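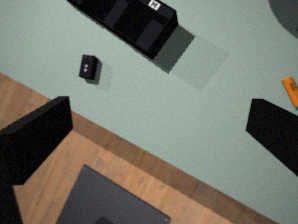
The gripper of our robot, with its two black fingers wide open

How a robot learns to tidy a table
Page for young readers, by the Tremo Robot Club

Do you like to tidy your room? Many children say no. In our club we try to teach a robot to do it. We begin very small, with one table and a few little objects. Our project has the name Skindano, and this page explains how it works.

Where do we practice?

Our robot lives inside a computer. It has a table, a floor and walls, but you can not touch them. A world like this is called a simulation. It is a little similar to a video game, only in our game we do not collect points. We collect tries.

Why do we not use a real robot from the first day? A real robot arm is heavy and it costs a lot of money. When it makes a wrong move, it can hit the table and break something. In the simulation we press one key and everything is back in its place. Our club made 543 tries this school year, and no finger was hurt.

What is a gripper?

You have a hand with five fingers. Many robots have a simple hand with only two. We call this hand a gripper. The fingers can do two things: come together or go apart. When they come together, they squeeze what is between them. When they go apart, they let it go.

Try it yourself! Use only your thumb and one finger and pick up a pencil. Now pick up a coin that lies flat on the table. The coin is much harder, yes? You probably used your nail, or you pushed the coin to the edge. A robot has no nail, so it must come to small things from exactly the right side.

What must the robot know before it moves?

It needs the answers to 3 questions. Where is the thing? Which way is it turned? And how wide must I open?

The second one is the most difficult for our club. A battery that lies on its side is long in one direction and narrow in the other. If the gripper turns the wrong way, the battery is longer than the opening, and the fingers come down on top of it. Then the try is lost. We say "bonk" when this happens, and we write it in the list.

Shadows are a problem too. You know that a shadow is not a thing, because you have seen shadows all your life. A robot only gets a picture made from many small colored points. A dark place on the table can look to it like a dark object. We must show it many pictures with shadows before it understands the difference.
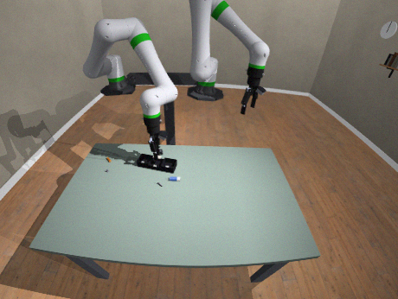
Could one arm not do all this work alone, asked a reader from Gomwood. Yes, it could, wrote the reader, because my grandfather has one good arm and he tidies his whole workshop, he is only slow.

We like this letter very much, and it is a good question. One arm can do a lot. But with 2 arms the robot can hold a box with one gripper and put something in it with the other. Think how you open a jar. One hand keeps the jar and the other hand turns the lid.

Two arms also bring new trouble. They must not crash into each other! So our program has a rule - before an arm moves, it checks where its neighbor is. If the neighbor is in the way, it waits.

How do we give the orders?

A robot does not understand "please tidy up". We must cut the job into very small steps. For one small block our list looks like this:

Go above the block.
Turn the gripper.
Open the fingers.
Go down slowly.
Close the fingers.
Go up.
Go above the tray.
Go down and open.

In our first list we forgot "Go up". The robot took the block and pulled it over the table, and it pushed two other things to the floor.

Play robot at home

You need a friend, a scarf and a box. Your friend is the robot and has the scarf over the eyes. Put 3 soft toys on the table. Now say the steps, one after another, until all toys are in the box. Your friend may do only what you say and nothing more. After this, change places.

In April the club will show Skindano at the Begum school fair. You can write your own list of steps there, and we will let the robot try it.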